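# Write the House Rules Before the Robot Comes In
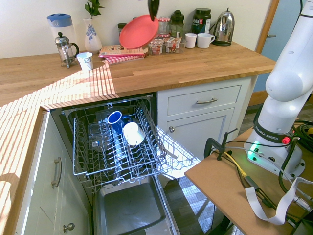
Most of the safety rules we have for robot arms were written for factories, and they show it. They assume a painted line on the floor, trained staff and one job repeated all shift. A home kitchen has none of that. The counter holds whatever people left on it, and with a plate in the gripper partly above a stack of paper, and a French press and a glass jar on the same counter, the clearances are set by someone's breakfast. An open dishwasher with its rack pulled out takes up more of the space where a person would stand. A rule that says "keep the work area clear" is no use in a room like that.

I spent 7 years writing operating procedures for packaging lines before I moved to household work at Tulari. My view is that we need a short, dull standard for kitchens, and that it should deal with the room first and the arm second.

Start with cables. Every lab I have visited has a good page on emergency stops and almost nothing on where the wires go. Cables on a work table should be tied down and kept away from the clamp. If two of them cross, somebody should have decided that they cross.

Next, glass. When Cecilia Ansah and I went through the incident log at Wedum, we read 129 entries. Most were minor. The ones that cost a working day nearly all involved something breakable that wasn't part of the task. The arm did what it was told and the jar was in the way. I would ask for a written list of what may stay on the counter during a run, signed by the person who starts it.

Third, the stop button. It should be within reach of the person watching, from where that person really stands. Khoo's draft guide gives a distance of 400 millimeters from the base, and I think that is the wrong way to measure it. Measure from the person.

The usual objection is that real kitchens are messy, so testing in a tidy one teaches us little. I agree with the first half. Leave the mess in, but write down what it is. The Flustunov checklist already has a space for this and most teams leave it blank.

I would make that space mandatory and drop half of the other questions. A checklist that takes two minutes gets filled in on a Monday morning. The long ones get copied from the week before.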